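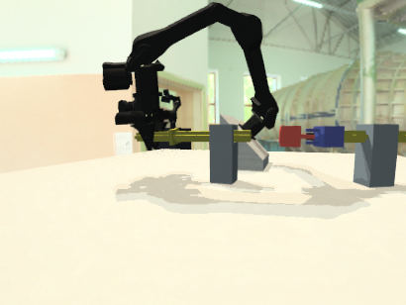
## Orkent Shaft Assembly demo pack

Narer sells 2000 simulated runs of one job: an arm grips an olive-yellow rod, with red and blue parts to line up between gray supports. We bought the pack in July and trained on 1533 of them.

- **Good:** the rooms behind the table vary a lot.
- **Less good:** the rod hardly varies. Ours failed on any other collar.
- **"Ready for real arms":** we got 36 clean fits in 64 tries on our own bench. Ask for a sample before you pay.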